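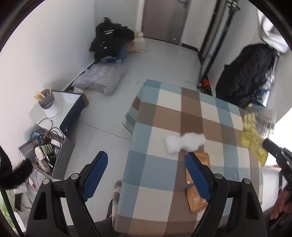

*The checked cloth, the table.*

# The Tide Clerk

The Skurlow gauge house stood at the end of a causeway that flooded twice a day. Haruto Honda had the night post. At 10 past each hour he read the float dial, entered the level in the ledger and initialed the column.

The instrument was a Bultetti drum recorder. It drew a line in violet ink on a paper chart, and the chart was changed every Friday. Honda's written figures existed to check the line. In 14 years the two had never differed by more than the width of the pen.

In April they differed by 80 millimeters.

He cleaned the float well and read again. The dial had not moved. The pen was still climbing, slowly, on a tide that had turned at midnight.
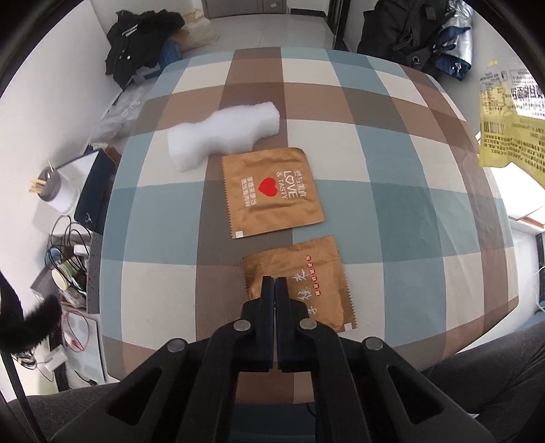
*2 min read*

The manual allowed two causes: a slipped wire or a swollen chart. He tested the wire with a weight. He measured the chart against the steel rule. Both were in tolerance, and he wrote that down.

At four he telephoned Andholm, the next station up the coast. The clerk there, Tanabe, took a while to answer.

"What is your pen doing?" Honda asked.

"Rising."

"And your dial?"

"Falling. I assumed it was the dial."

They stayed on the line and read figures to each other until five. The two pens agreed exactly – with each other, and with nothing in the water. 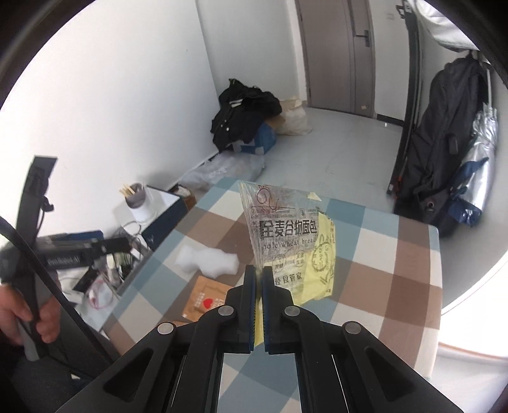
*Why does Honda keep a ledger if the drum records everything?*
The ledger is an independent reading, so that a fault in the drum can be found and dated.

By daylight the causeway was clear. Honda unclipped the chart and followed the line back with a pencil. The separation began at 2:10, the hour he had initialed without getting up from his chair.

He put a small cross beside the entry, fitted a new chart and filled the pen.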